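2019-12-09
Ceiling drape for the Wosura ballroom, second go

Got the new voile up on the test rig this morning and it is so much better than the June version. Same pattern, same centre ring, but cut with more fullness at the outside edge, and now it falls in a proper curve instead of that sad tent shape. Gertraud came in from the office to look and stayed for half an hour!

Drop from ring to wall hook measures 3290 mm along the cloth. Khurram wants it a touch shorter so the swag clears the top of the band's speakers. I'd like to leave it alone until we've seen it in the room, as the ballroom ceiling isn't level and the Strebel hooks sit lower than ours do on the rig. Will pack the spare tie-backs so we can take it up on the night if we have to.

Fairy lights: tried three ways of running them.
Behind the cloth, straight from ring to wall: clean, a bit office-like.
Behind the cloth, zigzag: gorgeous from the floor, but a nightmare to get down and it snagged the voile twice.
Along the hem only: prettier than I expected, and quick. Elfriede thinks it would look thin with the chandeliers on.

Going with straight runs plus the hem. The dimmer is happy with the lot plugged in. Colour is the warm white from the Lammont reels, NOT the mixed tub (someone has put cool white in there again, I've written on the lid).

Steamed one panel hanging and one flat on the bench. Hanging wins by a mile. The creases from the storage bag fell out on the first pass, and the flat one picked up a shine near the seam. Please everyone, steam them hanging from now on, low setting, and keep the head moving.

Fire tags are sewn into the top hem of every panel. Verena has the certificates in the green folder and the venue wants copies before we bump in.

Arch next. The base plates rock on the ballroom carpet, so Amrit is making wider feet, painted to match. He bent the first one up after lunch and it sits beautifully, you can lean on the upright and it doesn't budge. Greenery goes on at the venue, heavier on the left, with a few stems trailing down to meet the aisle flowers. I did a mock-up with last season's silk ivy and grinned at it for ages.

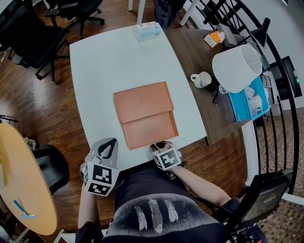
Table pieces for the Stivodia dinner are the bit I'm most excited about. It's 193 guests and every one of them gets a keepsake box at their setting, so the thing has to open nicely in a small space between the cutlery and the bread plate. I'm sold on a lid that folds right back and lies flat, like the orange-peach one on the white table, with the open compartment left facing whoever is sitting there. It does take up more cloth once it's open, so the menu card will have to move above the plate. The peach also looks lovely against white and I'm going to ask the couple about it for the ribbon.

Card samples: the heavier stock holds its corners but cracks along the fold unless it's scored first. Light stock folds like a dream and goes floppy with sugared almonds in it. Ordering the middle weight, and three sheets of the heavy one for the cake table sign.

Still to do:
Hem on the last two voile panels (me)
Second arch foot, then paint both (Amrit)
Ask Wosura when the loading dock opens
Find the long ladder strap
Gertraud to check the ribbon price with and without wire edge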